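In defence of the kitchen whiteboard

I've had a small whiteboard in every place I've lived since I left home, and I'm getting a bit tired of being told I ought to put everything on my phone. A friend tried to get me onto one of those household apps last April. It had 3 kinds of reminder and a little chime, and within a fortnight I was swiping the chime away without reading a word of it. You can't swipe a whiteboard away. It sits there by the kettle, telling you about the bins.

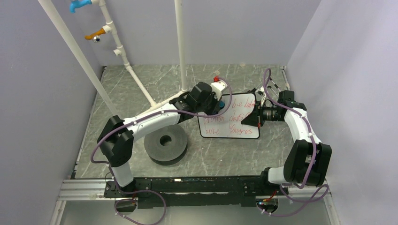 I should say I mean the little ones, the sort you can pick up with one hand and lay flat while you write. The big office kind is another beast altogether. We had one at my old job in Cleltcombe that took up most of a wall, and the same diagram stayed on it for so long that it wouldn't come off with anything (we did try!). A small board fills up fast, so you have to choose. Milk or the dentist. I like being made to choose.

And then there's what people write when they haven't got a list to make, which is my favourite part. Leave a board and a pen lying about and somebody will put something cheerful on it sooner or later, usually in the wrong colour and running out of room on the right-hand side.
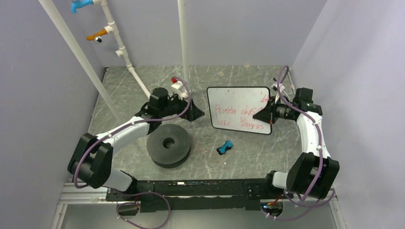 By the Saturday Scribbler

"Brighter days", or as near as I can make it out, in red pen. I'd take that over a printed slogan any time. The shops in Laltlow are full of wooden signs telling you to live and laugh, and I can't stand them, but put much the same thing in somebody's own handwriting and I go soft straight away. The second line starts with "here" and then I'm lost, to be fair, and I don't mind a bit. My own boards are half unreadable by teatime.

I do have grumbles. The pens are a swindle – they dry out if you so much as look away, and the rubbers built into the caps just push the ink about. Red is the worst for leaving a pink smear behind, at least on my board, and I still reach for it first. A dry sock does a better job than any cloth I've paid for. Somebody will write in to say I should be using a proper cleaning spray, and I've got one, thank you, it's under the sink behind the bleach.

Anyway, mine currently says "8 eggs, ring Mum back, NOT the blue towels", and I have no memory of what the blue towels did. I'm leaving it up until I find out.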